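## Block pushing: where the data stands

The Urano table has been collecting since March, and the set passed 152 usable sessions this month. Each session is a stretch of teleoperated pushing with a single finger, paired with short typed instructions such as "move the red star toward the green cylinder" or "separate the two yellow pieces." The model is meant to learn the link between the sentence and the motion, so both have to be right before a session goes into the set.

Operators now work in shifts of 40 minutes, with a 10-minute break between them. Longer shifts gave more episodes, but the pushes got sloppy toward the end and too many had to be thrown out in review.

A few changes since the last issue:

- Instructions are written after the push, by a second person watching the replay. Flasodham tried it first and got wording that matched the motion more closely.
- Blocks are no longer put back in a tidy starting layout. An episode begins wherever the last one ended, unless a piece has left the board.
- Failed pushes are kept if the operator recovers. A block that slips off the finger and gets picked up again from a new angle is useful to us.
- Jidley has moved to the same episode format, so the old conversion script can be retired.

The weak spot is still variety in the wording. Over half of the instructions start with "push" or "move," and very few mention where a block sits on the board, or how it relates to a group. Please use "next to," "away from," "the far side" and so on when they fit. Pairs that are touching make good targets, as do long pushes across open wood.

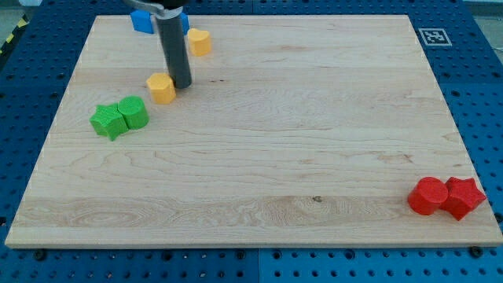

Kołodziej wrote in to ask whether small corrections should get their own sentence, since a nudge of a centimeter or so is hard to label after the fact and two annotators rarely agree on it. For now, fold them into the longer push they belong to. If the correction is the whole episode, mark it "adjust" and leave the text field blank.

Version 2 of the labeling guide is in the shared folder and covers both cases.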